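4.3 Misplacement without a fault signal

The most frequent failure in our sorting trials was a cube released on the wrong plate with no error raised. The controller ends a trial when the tray is clear, so it logs these runs as complete. Of 200 trials, 43 were logged as complete with at least one cube on the wrong color. Grip loss, which does raise a fault, stopped only 7.

Figure 6 gives the two kinds of end state that the log cannot tell apart: one red cube among the blue ones, and all six cubes on the matching color.

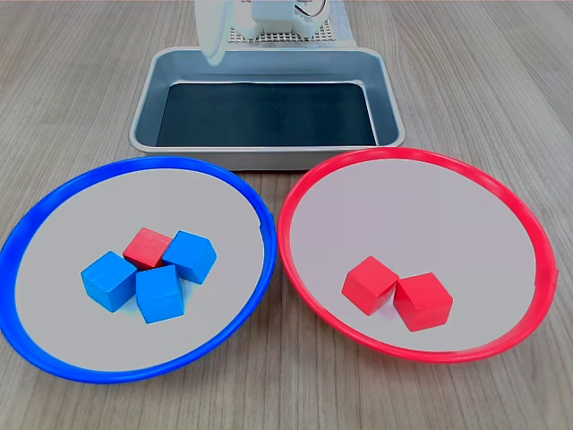
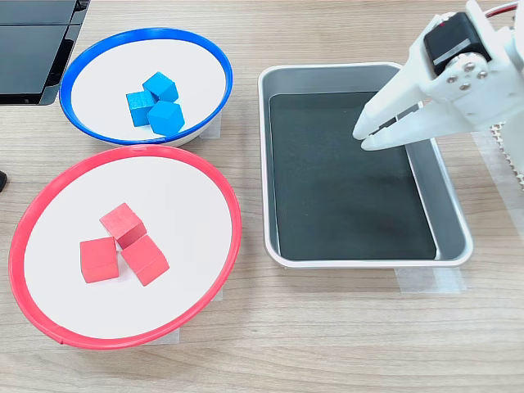 Figure 6. Tray clear in both views. First: misplaced red cube. Second: correct sort.

Anathi Sibiya objected, on reading a draft of this section, that a wrong color is a task error and should not be counted with faults at all, "or you will end up blaming the gripper for what the classifier did." We kept the count but now report it separately in Table 3. In 28 of the 43 trials the color label was already wrong before the grasp. The rest had a correct label and a wrong drop target, which we traced to a stale target value carried over after a retry. Clearing that value at each retry is a one-line change and was not in place for these trials.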